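Three weeks with Grorkana, the two-arm practice kit from Brumby

So I finally caved and paid for Grorkana. If you've read this blog for a while you know I've been circling it since October, when Brumby put out the first version and I spent an entire evening reading the manual for a thing I hadn't bought. It's a simulator kit: you get two robot arms, a bunch of rooms to put them in, and a little editor for writing your own chores. No hardware in the box, because there's no box. You download it, you enter a key, and you start knocking into virtual furniture.

The home license was $300 for me, and the upgrade pack with the extra rooms is another $200. I did not get the extra rooms. The base set has 11 and I've only really lived in one of them, the dining room (they call it Clurnholm, all the rooms have names like that).

Setup was easier than I expected. Roughly 20 minutes, most of it downloading. My desktop is not new and the fan does get loud, but it runs fine as long as I keep the shadows on medium.

What I like best is how you can switch views. You get a wide one that shows the room, and then the wrist views, which look straight down the fingers. I thought I'd use the wide view all the time, and for planning I do, but for lining up a grab the wrist views are so much better! The catch is that they only help when the arm is pointed at something useful. Turn the wrist a bit too far and you get a great big expanse of nothing, and then you're nudging joints one by one trying to find the table again. I wish there was a "look at the table" button. I've asked for one on their forum.

Things I don't like: the sliders for the joints are tiny, the undo only goes back one step, and the room tilts along with the view, so I got a little queasy the first night. I used to have Moodley on the same computer and its undo went back forever – I miss that a lot. Moodley only did one arm though, and two arms is the whole reason I wanted this.

The chore editor deserves its own post. Short version: you pick the objects, drop them on the table, say what should end up where, and press go. My first try was "put the mug next to the bowl" and it took me most of an afternoon. I was very proud anyway.

Some views from my dining room session, grippers open and nothing picked up yet:
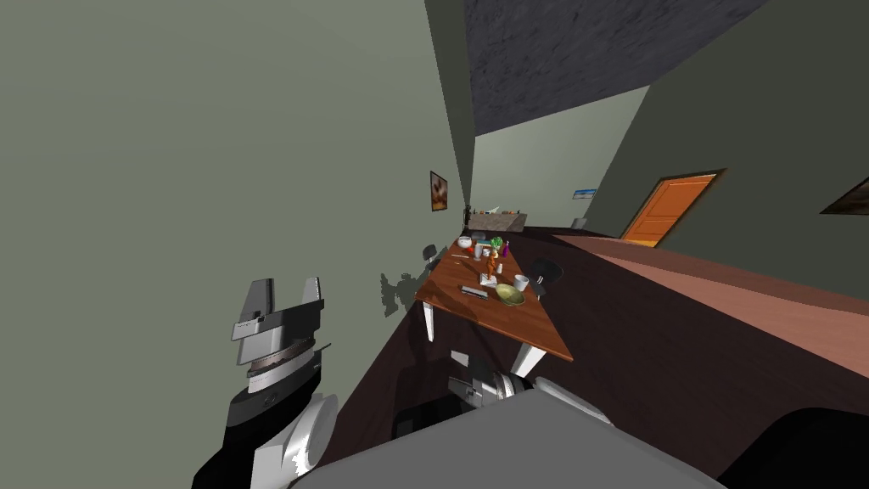
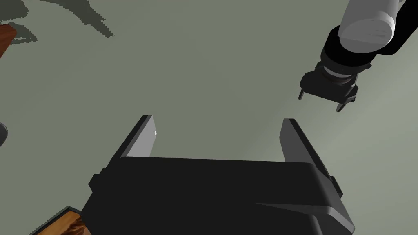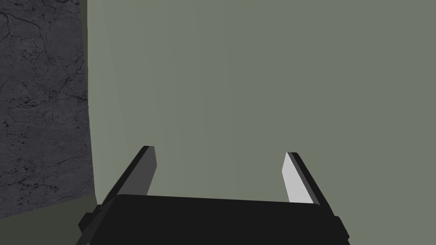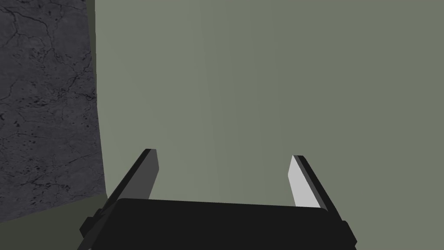
Page last changed: 27 May 2026

A couple of you asked in the comments whether the home license lets you use it on two computers. It does, but only one at a time, and you have to sign out on the first one before the second will start. I forgot to do that and had to walk back downstairs, grumbling.

Would I buy it again? Yes, at the base price. I'd wait for a sale on the extra rooms, and if you only need one arm I'd look at something cheaper first. Next up I want to try handing a bowl from one arm to the other, so if anyone has a chore file for that, please send it my way.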